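Chore robotics is the branch of automation concerned with everyday handling work such as clearing tables, folding laundry and sorting parts on a shop floor. Fixed machines have done single factory tasks for decades, but mixed household objects remain difficult.

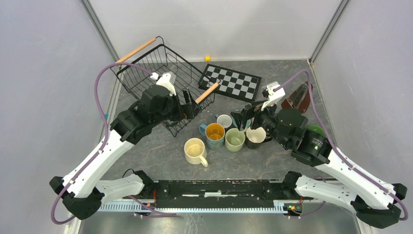
Mugs are a common test item. They differ in shape and glaze, and a handle may face any direction. In the Prernalis trials, a two-arm bench cleared up to 80 percent of cups from known layouts — the rate fell to 30 percent when the layout was new. 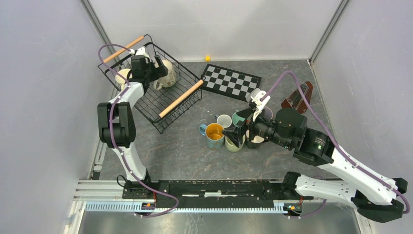 Two arms at work with mugs and a wire basket

The Tuscombe method, used mainly in small workshops, keeps a person nearby to reset dropped items. Critics note that this saves little labor.
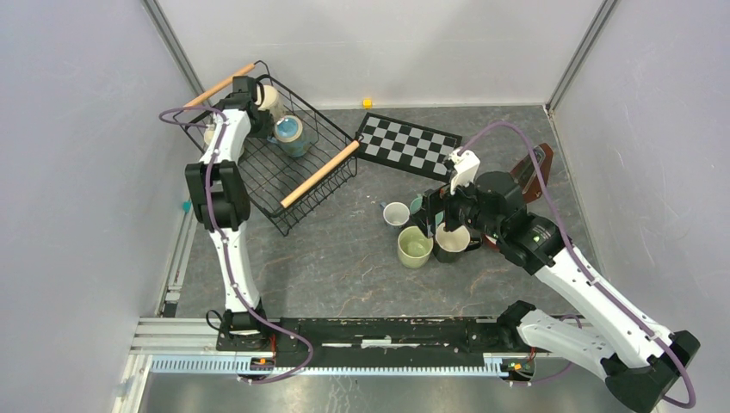

Right gripper lowered among a group of cups

No general-purpose household machine is in wide use.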